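jernoder
October

ok so a few of you asked why I went quiet for most of the month. short version: a screw. long version is this thread

I've been recording clothes-tidying runs at home with a hand-held gripper. pick up the garment, fold it or move it, put it down, next one. black stuff, floppy stuff, anything with a strap on it. it's slow but I like it, I do most of it in the evening with a podcast going

had a batch of 272 runs that I was pretty proud of! sent it off to train, loaded the result on the arm, and the very first time it went for a sweatshirt it closed on air. a finger's width above the cloth. lovely smooth confident motion, totally empty jaws

tried it again, same thing. tried a towel, same thing. tried a t-shirt and it DID grab it, but so late that it dug into the mattress and the arm threw a force fault and froze there, leaning on the bed with all its weight

so safety part first. when it faulted I reached in to pull the shirt out. don't do that. I know better than that. the fault cleared itself when the load came off and the jaws finished closing, with my thumb in the neighborhood. no blood, one very sore nail, a lot of swearing

the e-stop was on the desk behind me, where I couldn't have reached it with my other hand. it now lives on a short cord that I hang around my neck like a gym teacher's whistle

anyway, the cause. I spent two evenings blaming the training, then one blaming the calibration on the arm (Zastex controller, it has form). all fine. then I plotted the jaw width for every run in order and there was a step in it. flat, flat, flat, then at run 183 the "closed" reading jumps by 7 mm and stays there

one of the finger screws had backed out just enough for the finger to rock on its bracket. by hand you never notice, you squeeze a bit more and the cloth comes up. the log thinks you stopped early. the robot believes the log, poor thing

checked the other screws too. one more was on its way out. I'd skipped threadlocker when I put the thing together because I figured I'd be swapping fingers all the time. I have swapped them zero times

asked on the Ritdale forum and got told, kindly, that this is a well known way to ruin a week. somebody pointed me at the Þórarinsdóttir checklist, which has "close on a gauge block before every session" as line one. LINE ONE. I had it bookmarked

what I do now: snug every screw, dab of the blue stuff, close the jaws on a block and write down the number. if it's off I don't record. takes maybe a minute. and hands stay out of the arm's reach until the power is cut, fault or no fault

threw out everything from the step onward and I'm redoing it. 65 new runs in so far and the closed reading hasn't budged. back at the black pile again tonight, will post the retrain when it's done
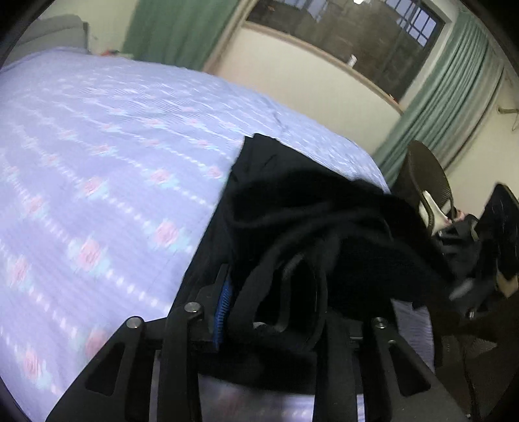
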